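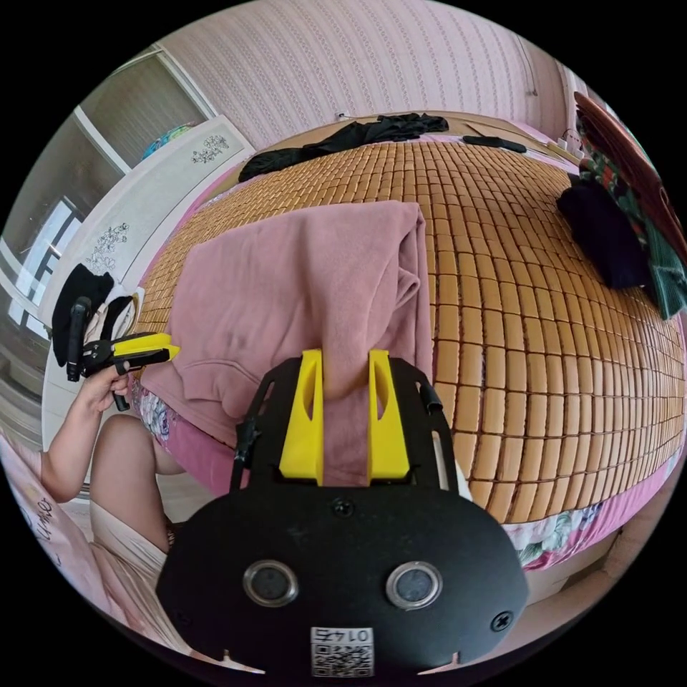 Comparing two finger pads on the hand-held grippers, thread 1/5

Khang Tô asked me which pad he should order, Tuvlow or Giden. I promised to write my notes here. Both have the same slot and the same price, so the difference is only in the rubber.

2/5
On a thick towel the Tuvlow pad takes one fold. The Giden pad often takes two, and then I must open it and begin again. With the trigger at half travel it is a little better.

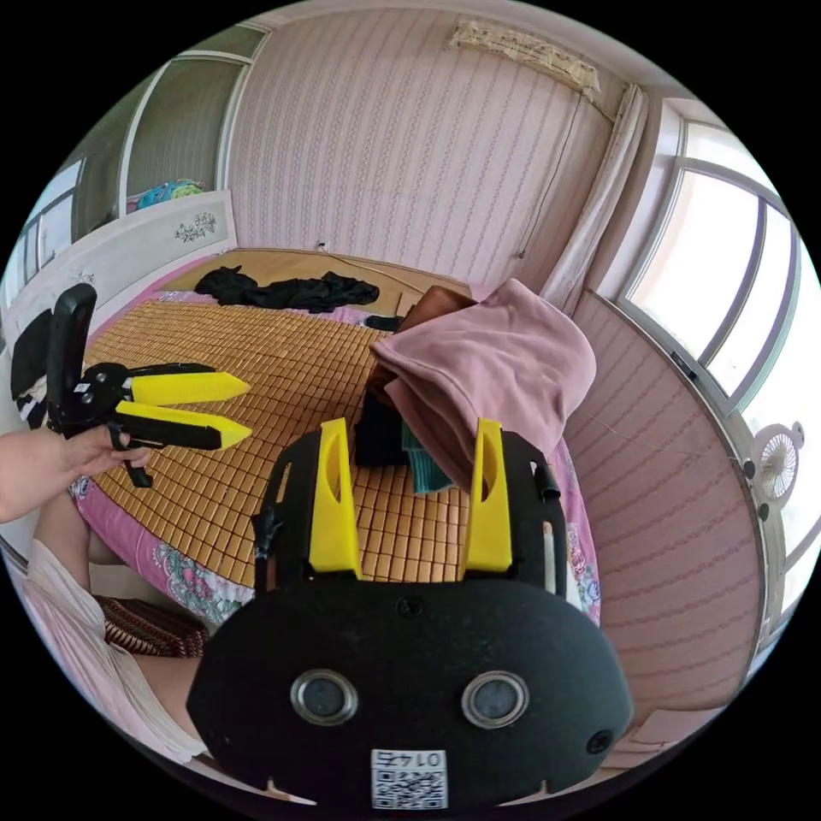

Do the pads fit the older Prornau frame? They fit, but you need the longer screws.

3/5
I made 143 grasps with each pad, always on cotton first. Tuvlow lost 2. I have not finished counting for Giden.
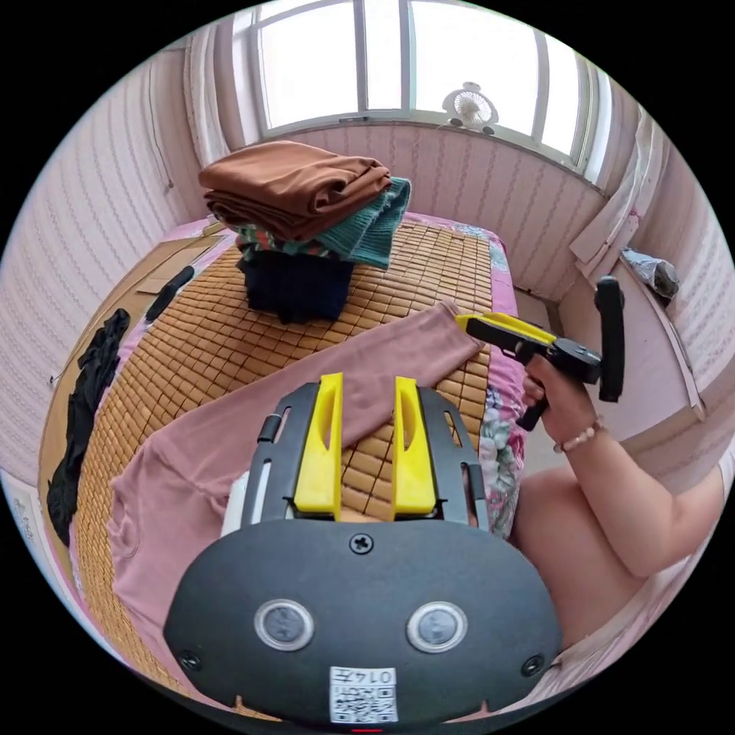 4/5
Long sleeves are still my weak point. When I lift near the cuff, the shoulder stays behind and the cloth turns. Bamboo mats like this one have many small tiles, and a fingertip that comes in too low can catch in a seam, so I now approach from higher.

5/5
Next is the Tomaszewski controller. If somebody has used it with two grippers at once, please write me your settings.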